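Ticket 2929
Product: Viltum desk set (cream cup, blue-grey desk sheet, white marker)
Site: Swanepoel workroom, carpeted floor
Raised by: Griltus workroom desk
Handled by: Noder product support
Status: Closed, one item carried over

Reported fault

Customer states that the marker will not stay upright in the square cup. It leans into a corner and, when the table is knocked, the cup shifts with it. Customer also reports that the desk sheet creeps towards the near edge of the table during use. Second complaint on the same ticket: light marks on the white table surface that do not come off with a dry cloth.

Customer has already tried turning the cup through 90 degrees and swapping the marker end for end. No change.

Setup as used

Customer was asked to lay the table out in the normal working arrangement, with the cup standing back from the near edge and small items in front of it.
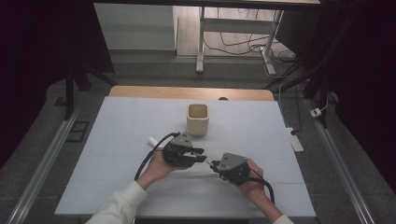 Fig. 1. Working layout: cup set back on the sheet, small white items in front.

Checks made against the layout:

1. Cup position. Acceptable. Cup is well inside the sheet and clear of the near edge.
2. Cup type. Square with rounded corners, open top. No divider fitted. The divider is a separate part and was not on the customer's order.
3. Board at the far end of the table. Not part of the set. Customer asked to confirm that the sheet is not tucked beneath it, as this can make the sheet ruck up and slide.
4. Power strip on the floor to the right. Not related to the fault. Customer advised to keep leads off the sheet when moving the table.

Customer replied at 15:00. The sheet had been tucked under the board by 3 mm. Pulled free and smoothed from the centre outwards. Creep no longer reported after an afternoon of use.

Table surface

Customer was asked to clear a patch of the table and inspect it at close range before using any cleaner.

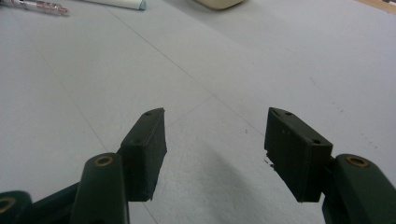
Fig. 2. Close view of the pale tabletop, small dark flecks at right.

Dark specks of this kind should be lifted with a soft brush. Do not wipe them dry, as grit dragged across a pale top can leave fine lines. Customer brushed the patch, then wiped it with a damp cloth and one drop of washing-up liquid in 300 ml of water. Result reported by customer: most marks gone, one short line remaining near the edge. The line can be felt with a fingernail, so it is a scratch and outside the scope of cleaning.

Leaning marker

With no divider, any thin item will rest against the wall of the cup. This is normal for the part. Customer asked whether a fatter barrel would stand straighter and was told it would lean less, though not stand free. Storage flat on the sheet is permitted. When putting a marker away, take it by the barrel and leave the cap alone.

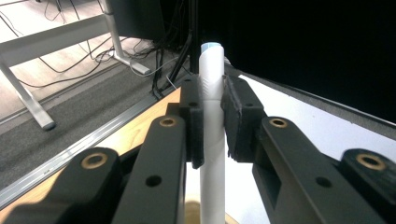
Resolution

Sheet: re-laid, fault cleared.
Table marks: cleaned, one scratch left as is.
Cup: no defect found. Divider to be quoted separately under the same ticket number.

Carried over: customer wants to know if the divider comes in cream. Query passed to Viltum stock desk, reply awaited.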